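Garnimcombe House: Bedroom Safety Walk-Through, Second Floor
Completed by Kirstin Rutherford, 2026-02-09. Copy to Kenneth Chisholm.
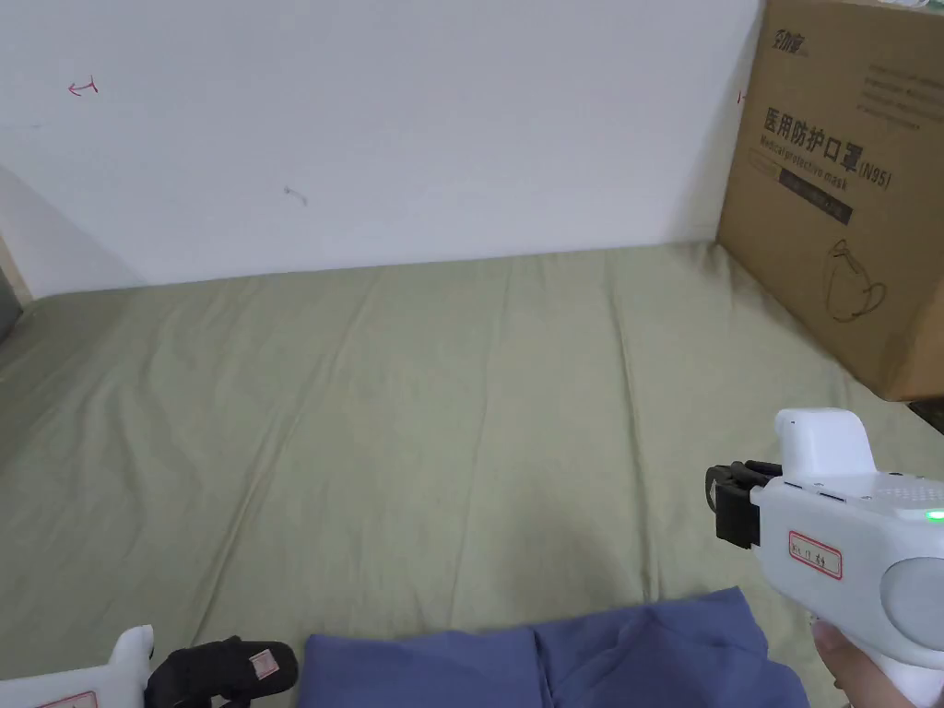

Mark each line OK, FIX or N/A. Write a comment for every FIX. Bathrooms and the stairwell have their own sheet.

Doors and exits

Room doors open fully and latch: OK
Self-closers working: FIX. Room 8 stops short of the latch. Adjust the arm and test again with the hall window open.
Hallway clear full width: OK
Exit sign lit on battery: OK
Window opens without a tool: FIX. Room 5 sash is painted shut on one side.

Smoke and carbon monoxide alarms

Test button sounds in every room: OK
Date on back within service life: FIX. Room 3 expires in August. Order now, same model as the others.
Nothing hung within reach of the alarm: OK

Electrical

Outlet covers whole and tight: FIX. Room 2, lower screw missing behind the nightstand.
No extension cord used as permanent wiring: OK. The one noted last time in Room 6 is gone.
Lamp cords free of splices: OK
Bedside outlets hold a plug firmly: OK, but Room 4 is getting loose. Look at it next visit.

Heating

Baseboard covers secure: OK
Bedding and drapes 12 inches clear of heaters: FIX. Room 7 drapes touch the cover. Hem or tie back.
Thermostat reads within two degrees of hand thermometer: OK

Walls, floors, furniture

Walls free of damp and loose plaster: OK. Pencil and pen marks are cosmetic, leave for the painter.
Carpet edges flat: FIX. Room 1 threshold strip lifts at the left end.
Tall furniture anchored: OK
Bed frames and slats sound: OK. Tightened the side bolts in Room 6 during the walk.

Notes

Moschos quoted $2,747 for the sash, the closer and the threshold strip together. Kenneth to approve. The outlet cover can be done in house.
Keys for the linen closet were not on the board, so that closet is not covered by this sheet.
Recheck all FIX lines before the rooms are let again.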